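June, getting on for midnight

The car is making the noise again. I had it to myself for two weeks, a sort of low grumble under the floor whenever I turned left, and I'd managed to file it with the other things that might go away if I was polite to them. Then Liliana rode with me to the pharmacy and said "What is THAT" before we'd left our own street.

So, the garage. Rodrigo Villalobos put it up on the lift and spun the front left wheel with one finger, and I got to stand under my own car nodding like a man who knows what a wheel bearing is. It's the bearing. He also found a brake hose he didn't care for and a tire worn down on the inside edge, where I would never have looked, having always assumed tires wore out on the part that touches the road. The alignment is off. I said I couldn't think why. I could think of the curb outside the bank quite clearly.

He can get a Skerdale bearing by the end of the week or a Flokex one tomorrow. The Flokex is cheaper by about 200 dollars once he's counted labor, some business with the hub that I followed for the first half. I asked which he'd put on his own car and he said he drives a truck. I took the Skerdale.

Drove home at 4 with the radio off, turning right as much as possible. You can get nearly anywhere in this town on right turns if you don't mind seeing the feed store twice. Found the service book in the glove box when I parked. The last stamp is so old the ink has gone brown, and under "next visit due" there's a mileage I passed two summers ago, probably singing.

Must call the insurance people. Must also stop telling people the car has "never given me any trouble."

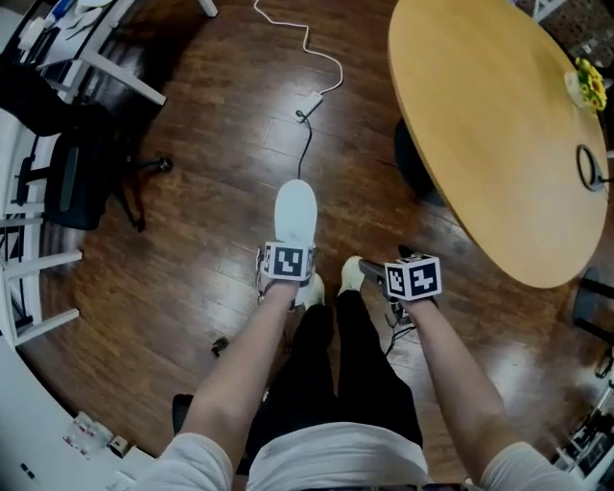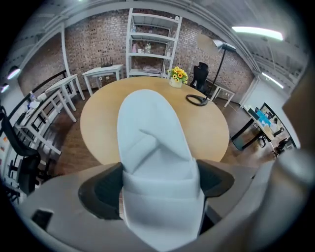 White shirt, sunflowers.

Liliana thinks I should have had the other front bearing done while it was up there, as they've both gone the same distance and the second one will only start grumbling by Christmas.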